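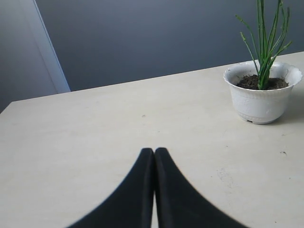 Lab > Notebooks > Teleop > Pettigrew arm

28 Jul 2022 - Umut Duman

Changed the start pose before recording anything. The old one had the elbow too high and the arm swung wide on the first move every time, whoever was on the leader handle. New pose is saved as Pettigrew start B. Fingers closed, pointing at the middle of the table.

Task is still "push the white pot to the left, stop, back off." Fingers stay closed for the whole push. Contact should be low on the pot, well under the wavy rim. Hanne tried one higher up and the pot tipped, so we threw that demo out and wrote the height into the task sheet.

Recorded with Hanne on the handle first, then me. Her demos are slower and smoother. Mine have a jerk at the point of contact that shows up clearly in the joint log. I think it is the handle gain and not me, but I redid mine at her gain setting and the jerk got smaller - so keep her setting for everyone.

Set is now at 209 demos, all by remote control. Sawsan wants a few taught by hand as well, moving the arm directly in free-drive. Did 4 of those at the end. Problem is the operator's forearm blocks the wrist view on the way in. Standing on the other side helps a bit. Marked them separately so they don't get mixed in with the rest.

Episode 1833 has a gap in the wrist stream, more than a second. Do not train on it. 1596 looked bad in the viewer but the file is fine, the viewer had just stalled.

To do:
- wipe the table, there are specks and scuffs on it
- ask Sawsan if the pot should start in one spot or move between demos
- delete start A so it doesn't get loaded by mistake
- Hanne to check clock sync on the handle

2 comments | 0 shares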